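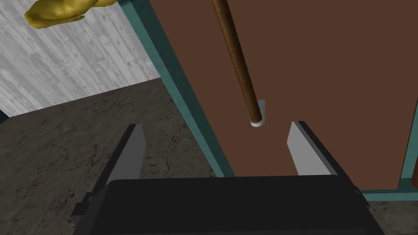 Matte reddish-brown with teal strips, and a streaked brown wood in front.

Painting old doors: brown with teal borders, or one color only?

ottilie_st
1 April 2020
Good evening to all. I have five interior doors in a rented apartment and the owner has given me written permission to paint them. At present they are a yellow varnish which I find very sad. My wish is a dark reddish brown for the flat part and teal for the surround. The hall is narrow and has one window at the far end. My husband is of the opinion that it will look like a chocolate box. I would be thankful for opinions, also about the paint itself, as I have only painted walls before.
Ottilie

Namen35
I like the two colors together. But in a narrow hall I would make the surround the same color as the wall and put the teal only on the door edge, where one sees it when the door is open.

B_Naegeli
I must disagree with Namen35. If the edge alone is teal, it looks like a mistake of the painter. Either the full surround or nothing.
To the paint: old varnish must be sanded until it has no shine anywhere. Then primer, one night of waiting, a light sanding by hand, and two thin coats. I have used Orkov satin, the 375 ml can. It was enough for one side of a door, two coats, with a little left over.

trini_prieto
Satin on a dark brown shows every finger. We have two children and I was cleaning the doors every evening. In March I painted over them with matte and I am much happier.

B_Naegeli
Matte shows fingers also, only you can not wash them away so well. After one year you will have pale spots around the handle from the rubbing.

trini_prieto
Perhaps with cheap matte. Mine can be washed. Please do not tell me what my doors look like :)

B_Naegeli
Fair. Which one is it?

trini_prieto
Sosa, the one for furniture. The shade is number 511. It is more red than on the color card, so buy the small can first and try it on cardboard.

ottilie_st
Thank you, this is already very useful. Benedikt, must I take the doors off the hinges? They are heavy and I am not tall.

B_Naegeli
It is better lying flat, the paint does not run. But I have done it hanging, with a small foam roller and very little paint. Start with the panels, then the horizontal parts, then the vertical ones. Take off the handles in any case. Do not paint around them with tape, it is never clean.

Cliltby
Is it known how old the house is? Old varnish is one thing, but under it there can be old lead paint. Please test before sanding. The test sticks are not expensive.

ottilie_st
The house is from the fifties, I believe. I did not think of this. I will order the test and sand nothing until it comes.

aldana_u
My vote is for one color. I had two colors in my last apartment and the line between them took me longer than all the rest. For five doors, both sides, you will hate that line.

Namen35
With a good angled brush it is not so terrible. Paint the lighter color first and go a little over the border.

ottilie_st
I have decided to do the bathroom door first, in both colors, and look at it for one week. My husband has agreed to the week. For the sheen I will take matte, sorry Benedikt.

B_Naegeli
No problem. Keep a small jar of it for the spots around the handle.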